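Why Does Wood Have Stripes?

Hi, everybody! Go and find something made of wood. A spoon, a door, a ruler, the leg of your chair, anything you like. Now look at it really closely, with your nose almost touching it (I do this in furniture stores and my family walks away from me). Do you see the lines? Some are straight, some are wavy, and some swirl around like water going down a drain. Those lines are called the grain, and they are a kind of diary that the tree kept while it was growing.

Let's start with a living tree. Just under the bark there is a very thin layer with a very long name: the cambium. Say it like this — KAM-bee-um. The cambium is the part of the trunk that makes new wood. Every year it wraps a fresh layer around the old ones, a bit like you putting on one more sweater every birthday and never taking any of them off. You'd get pretty wide, and so does the tree!

In places with cold winters, the tree doesn't grow at the same speed all year. In spring there is usually plenty of water, and the tree grows fast. The wood it makes then is often lighter in color. Later in the summer it slows down and makes wood that is tighter and darker. By November, in my part of the world, it has stopped for the winter. One light band plus one dark band makes one year, and that is a tree ring.

I once counted the rings on a big stump near the river in Pranau. It took me the whole of a sandwich and most of an apple, and I got to 282. Then I counted again and lost my place at 70 because a beetle walked across. So let's say I trust my first try!

Rings can tell you about the weather, too. A wide ring often means a good year with lots of rain. A skinny ring might mean a dry year, or hungry insects, or a big neighbor tree hogging the sunshine. Scientists who study rings are called dendrochronologists. They don't have to chop a tree down to do it, either. They use a hollow drill to take out a thin stick of wood, not much fatter than a drinking straw, and read the stripes on that.

But wait — rings are round, and the lines on a board aren't. How come? Think of a rolled-up jelly cake. Cut it straight across and you get a spiral. Cut it the long way and you get stripes. It's the same cake! A tree trunk works like that. Saw across it and you see circles. Saw along it and you see long lines, and sometimes pointy arches that look like a row of mountains.

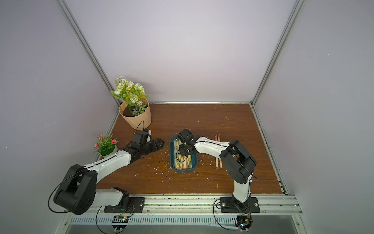
Dagmar Baláž wrote to me about her kitchen table after I talked about grain last time: "Mine has a dark spot shaped like an eye, with all the lines bending around it. My brother says it's a burn. Is he right?"

I think your brother may have met a knot, Dagmar! A knot is the place where a branch used to join the trunk. The trunk kept getting fatter and grew around the bottom of the branch, so the lines had to bend to get past. Run your finger along them and you can follow the path.

One sneaky thing to know is that some furniture only looks like wood on top. It can be a printed picture of grain glued onto something else. Check the edge of the board. In a solid piece of wood, the grain carries on over the side. Also look for the same swirl showing up twice, because a printed pattern often repeats.

If you want to keep some grain for yourself, lay a sheet of thin paper on a rough old board and rub it gently with the side of a crayon. Ask first if it's somebody's good table. Dark green works best on mine, and orange hardly shows up at all.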